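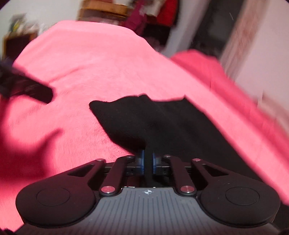 Figure 7.1 A black sock on a pink fleece blanket. Knits and fleece are two of the fabric types covered in this chapter.

Chapter 7
Household Textiles and Their Care

Most homes hold far more cloth than the people living in them would guess. Clothing is only part of it. Sheets, towels, curtains, rugs, blankets and dishcloths all wear out, and all of them need cleaning on some kind of schedule. In Chapter 6 you looked at how fibers are spun into yarn. This chapter takes up what happens after the cloth comes home.

The town of Anmont makes a useful starting point. Its first mill opened on the Pandulau River to make wool blankets, and by the time the mill closed it had 1323 looms on its books. A blanket from Anmont was expected to last a generation. It was aired outdoors in August, brushed, and put away with cedar chips. Washing was a last resort, because hot water and rubbing cause wool fibers to lock together and shrink. This process is called felting, and it cannot be undone.

Fleece changed these habits. Polyester fleece is a knit fabric whose surface has been brushed to raise a soft pile. It holds air well, dries quickly and does not felt. It does have weak points. High dryer heat can mat the pile, and the fabric sheds small fibers in the wash -- a subject we return to in Section 7.3.

Key terms
Felting: the locking together of wool fibers under heat, moisture and rubbing
Pile: raised fibers or loops on the surface of a cloth
Pilling: small balls of tangled fiber that form where cloth rubs
Colorfast: able to keep its dye through washing and light
Hand: the way a fabric feels when touched

Wear is rarely even. A sock goes thin at the heel and toe while the cuff still looks new. A bed sheet fails down the middle, where the sleeper lies. Older housekeeping manuals, such as the Filevwood Home Guide, told readers to cut a worn sheet down the center and sew the outer edges together, which put the strong cloth where the strain was. The method was called "sides to middle." It doubled the life of a sheet at the cost of a seam.

Today the main tool for making cloth last is the care label. A label may give washing, bleaching, drying, ironing and dry cleaning instructions, often as symbols. Learn to read these before you begin the Dafis Laundry Project at the end of the chapter. You will need three fabric samples, a ruler and a notebook.

Bedrooms are a good place to begin a survey of household textiles. Make a list of the cloth items in one room, then note the fiber content of each from its label. Where a label is missing, write "unknown" and leave the item out of your totals.

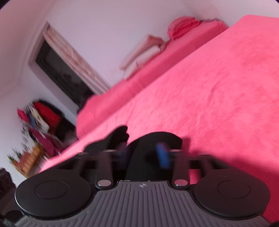
7.1 Sorting Before Washing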